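Community > News > Waste and recycling

Home | News | Events | Council | Classifieds | Contact

Shredded paper to stay out of Flostberg's yellow-lid bins

September 13, 2023

Households in Flostberg will no longer be able to put shredded paper in their yellow-lid recycling bins, under new sorting rules that start in January.

The shire's recycling contractor, Zalleo, asked for the change after a review of what was coming through its sorting plant. Small strips and scraps of paper fall through the screens meant for glass, and end up mixed with broken bottles. The mixture is hard to sell and much of it has been going to landfill at the shire's cost.

Whole sheets of paper, envelopes, newspapers, magazines and flattened cardboard are not affected. Residents can keep putting those items in the yellow-lid bin as they do now.

Anything smaller than the palm of a hand counts as a scrap under the new rules. That takes in confetti, torn receipts, hole-punch dots and the bits left over from school craft. Foam packing, even in small pieces, has never been accepted in the yellow-lid bin and still belongs in the red.

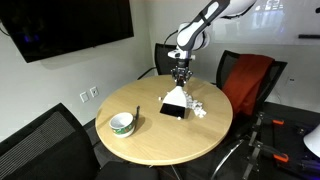
One Rakero reader wrote to say the rule would be hard on people who shred bank letters at home, and asked why the shire could not take the paper in a tied bag as it did some years ago. Bagged paper is no longer an option, according to the shire, as the plant pulls out all plastic bags unopened and sends them to the tip.

Under the new rules, residents will have three ways to get rid of shredded paper. It can go in the green-lid organics bin, mixed in with garden clippings or food scraps. It can be added to a home compost heap or worm farm. It can also be dropped off free of charge at the Eder transfer station, where a covered cage will be set up beside the cardboard skip.

The limit at Eder will be 5 kilograms per visit. Offices and other businesses will need to book a collection with Zalleo or make their own arrangements.

Glossy paper, receipts and anything with a plastic window should be kept out of the organics bin and the compost. Most shop receipts are printed on coated paper that does not break down well, and the shire wants them in the red-lid bin.

Residents who compost at home are advised to add shredded paper in thin layers. A thick layer mats together when it gets damp and keeps the air out. Plain office paper and newspaper are both suitable. Worm farms need less, and the paper should be soaked first.

Scraps on the floor or the table are best swept up with a brush and pan and tipped straight into the organics bin. Paper emptied out of a vacuum cleaner is usually mixed with carpet fibre and should go in the red-lid bin. 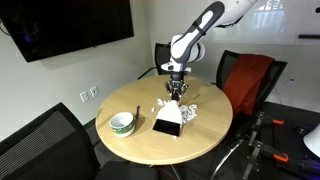
Paper scraps on a table, with a dustpan and a patterned bowl.

Rakero and the farms along the Eder road do not yet have a green-lid service. Those households can use the transfer station or put small amounts of shredded paper in the red-lid bin until the organics run is extended. The shire has not set a date for that.

A leaflet with the new rules will be sent out with the next rates notice. Stickers for bin lids will be available from the library and the shire office in Flostberg, and from the front counter of the Rakero general store.

There will be no fines in the first 4 weeks. Drivers will leave a tag on any yellow-lid bin that has shredded paper in it, and the bin will still be emptied. After that, a bin tagged 3 times in a row may be left at the kerb until it has been sorted.

The shire tried the same rules on 28 streets at the northern end of Flostberg over winter. Most of the calls it took during the trial were about receipts and window envelopes. Window envelopes can still go in the yellow-lid bin, and there is no need to tear out the window.

Collection days will not change. The Eder transfer station will keep its usual opening hours, and the covered cage will be in place before the new rules begin.

Contact the newsroom | Copyright Flostberg community news | Back to top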